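4. Setting the Table

Your Wavider outdoor bowls arrive nested, and they like it that way. Separate them before anyone is hungry.

4.1 Separating the stack

1. Stand the stack on a flat surface. A slatted table is fine, provided no gap is wide enough to swallow a spoon.

2. Hold the lower bowl by its wall and twist the upper one a quarter turn. Lift straight up. Do not pull sideways unless you enjoy chasing bowls across the patio.

3. If two bowls refuse to part, run warm water over the outer one and try again. Wait a minute between attempts. Swearing is optional and has not been shown to help.

Caution: Never pry bowls apart with a knife. The plastic will scratch, and a scratch in see-through plastic is there for good.

4.2 Placing the bowls

4. Give each guest one color and stick to it. With the pink and the blue side by side, even Uncle Whoever can remember which one is his.

5. Check each bowl against the light. The tint lets you see straight through to the slats, along with any crumbs left over from last time.

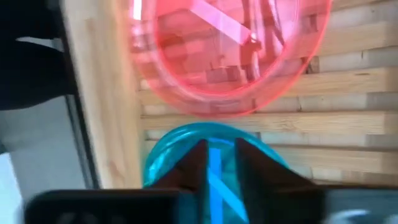 6. Leave a hand's width between bowls so people can reach the bread without wearing the soup.

Note: On a windy day, fill the bowls before you walk away from them. An empty one weighs very little and has ambitions.

4.3 After the meal

7. Wash by hand in warm water with a soft sponge. Skip the scouring pad.

8. Dry fully before stacking – wet bowls are the reason step 3 exists. Stack no more than six high, and bring them indoors by October.

For missing or cracked bowls, write to Gorazd Papadopoulos at the Ikley parts desk and mention the color.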